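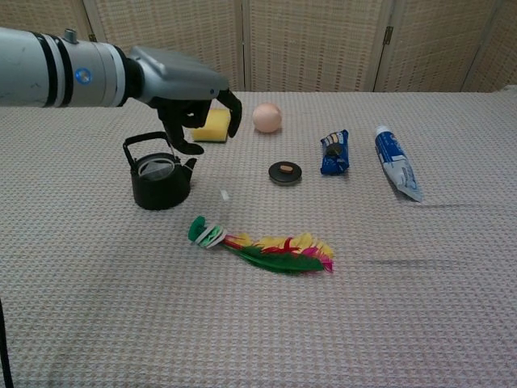
Black teapot and yellow sponge on the table.

Home Film Library My Requests Help Log out

Request 172: Missing reel on "The Lodger at Esik House"
Opened by: Sheena Moffat
Handled by: Chidubem Adebisi
Status: Closed

Sheena Moffat wrote:
Hello all, and sorry to bother you when I know you're busy with the silent season. I sat down last night to watch "The Lodger at Esik House", which I've been looking forward to ever since Olumide wrote it up so nicely in the newsletter, and I got as far as the séance in the conservatory when the picture jumped straight to the inspector putting on his hat. No body, no scream, no explanation of the candlestick! The sound carried on from the séance for a bit over the top of him, so he seemed to be speaking in a lady's voice. I'm watching through the Savasent player on my television. I've switched it off and on again, and tried it on the laptop too, with the same result.

Chidubem Adebisi replied:
Hello Sheena, thank you for such a clear account, and I'm sorry your evening was spoiled. I've played it here and I get the same jump, so there's nothing wrong with your television. Could you tell me whether your copy says Ornano or Afolabi on the opening card? We hold two transfers of this one and they were made from different prints.

Sheena Moffat wrote:
It says Ornano, with a rather handsome owl.

Chidubem Adebisi replied:
That helps a great deal. The Ornano transfer came to us as seven files, one for each reel, and file 5 was left out when they were joined up. The sound was joined separately and has all seven, so everything after the séance is out of step. I've asked Rakiya Bako to put it together again from the originals. In the meantime the Afolabi copy plays right through — it's a bit darker, and the storm is hard to make out, but the murder is all there.

Rakiya Bako added:
Rejoined and loaded. I watched reels four to six with the sound up and the voices match. Request 165 was the same fault on the same film, so I've merged it with this one and written to Loretta Thibodeaux, who sent it in.

Sheena Moffat wrote:
Watched it again tonight and it's perfect. I never suspected the cousin. Thank you both so much, and do please tell Olumide he was right about the staircase!

Request closed by Chidubem Adebisi.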